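Subject: Re: [kenddale-ops] Stundelar compressor station, missing flow data

> The Stundelar outage in March left a gap in the hourly nominations. Can
> anyone confirm whether the 187 km section was running at full pressure
> at the time, and whether Skesura intends to restate the volumes? Our
> balancing figures for that month are still provisional.

Full pressure, no. The section was held at a reduced setting while Partanen replaced the seals on the second compressor. Inlet pressure at Kenddale did not fall below the contract minimum, so no shippers were curtailed.
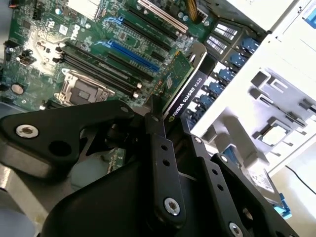
Restated volumes depend on the metering archive. The flow computers kept their own hourly totals throughout, and these agree with the custody meter at the Kenddale end. The gap arose in the station's logging PC, an ordinary desktop machine. Its replacement needs the same care with spares: on a Dell board such as this one, an empty CPU socket and a bank of DIMM slots both have to be filled with matching parts before anything can be restored to it.

Of the hourly records requested, 151 have been rebuilt from the flow computers. Skesura will issue them as a correction file in the usual format, with the revised hours flagged in the last column. Please don't overwrite the provisional figures until you have that file, as the linepack adjustment is still to be applied.

Kenddale gas control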